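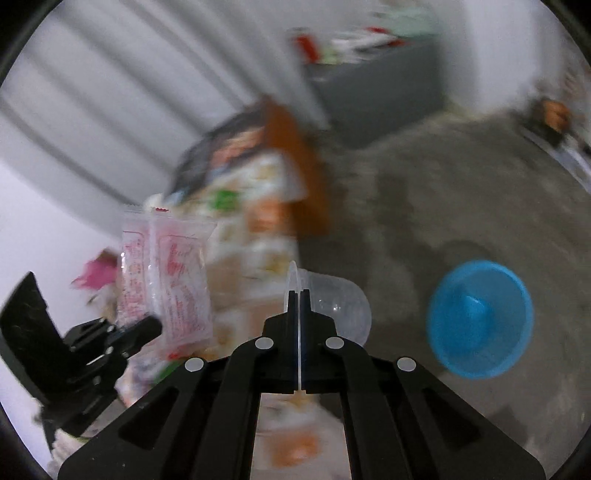

A clear plastic cup held by the rim in a hand-held gripper.

The hands behind the robot

In a back room in Prasstead, the working day starts at 7:30 with a pile of household odds and ends and a tool that looks like the end of a robot arm. People pick things up with it, move them and put them down again. Every motion is recorded, and the recordings go to train an arm that has never been in the building.

The project is called Flellura. It is run by Skesis, a small automation firm that wants to sell sorting arms to recycling shops and parcel depots. The company tried remote control first, with an operator steering an arm from a desk. It worked, but it was slow, and a good operator could finish 30 clean examples in a shift. With the hand-held tool the same person now gets through 80.

The training set has reached 1480 examples. Skesis wants 3000 before it lets the arm try the job alone.

Thin plastic is the hard part. A cup bends when the fingers close too far, and its rim can slip when they don't close far enough. A clear wall also lets the background show through, which makes the edge hard for software to find. Packets bring a different problem. They crinkle, they stick to each other, and seen from the side they almost disappear.

New operators spend their first morning on cups and packets for that reason. They are told to approach slowly, close the fingers in one motion and hold still for a moment before lifting. A fumble is kept if the operator recovers from it – the company says a robot needs to see how a bad grip gets fixed. A dropped item that rolls out of reach is thrown out of the set.

Some tasks call for two grippers, such as steadying a container with one while the other brings a packet to it. These take longer to learn. The tools get in each other's way, and operators tend to watch one and forget the other.
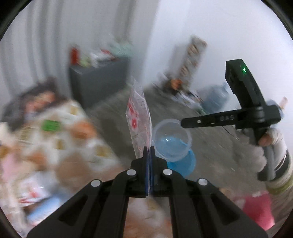 What the arm gets from it

The recordings are checked at Prajapati, the lab that builds the control software. Staff there mark where each grip begins and ends and send back notes on anything they can't use. The most common note in October was that the operator had moved too fast.

The first arm is due for tests in the spring, starting with cups.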